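4. Steaming Fish and Rice Parcels

Your Dallex steamer comes with two baskets, a drip tray and a lid that fits only one way. The lid will try to convince you otherwise.

4.1 Fill the tank with cold water to the MAX line. The tank holds 1000 ml, enough for a full cycle with both baskets in place. Do not add stock, wine or coconut milk. The heating plate has no palate and will simply burn them.

4.2 Set the drip tray over the tank, spout facing the handle.

4.3 Arrange the parcels in the lower basket, folded side down, with a finger's width between them. Leaves, parchment and corn husks are all fine. Foil works too, but slowly.

Note: Rice goes in the Jella bowl, in the upper basket. Put it below the fish and you will have fish-flavored rice, which some people order on purpose.

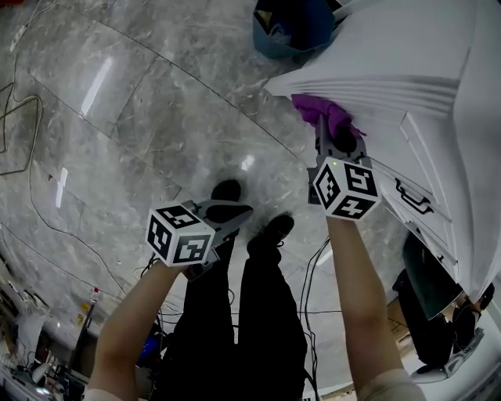 4.4 Close the lid and turn the dial to 2 (Fish). The light turns amber while the water heats and green when the timer starts.

4.5 Steam for 30 minutes. Resist lifting the lid to check. Each peek lets the steam out and adds time -- the parcels will look exactly as they did before.

CAUTION: Steam leaves the rear vent at up to 212 °F, and the plate beneath runs hotter, at 214 °F or more. Open the lid away from your face and use oven mitts. A dish towel folded once is not an oven mitt.

4.6 Unplug the steamer and let it stand before emptying the drip tray. The liquid makes a decent sauce -- see Section 6.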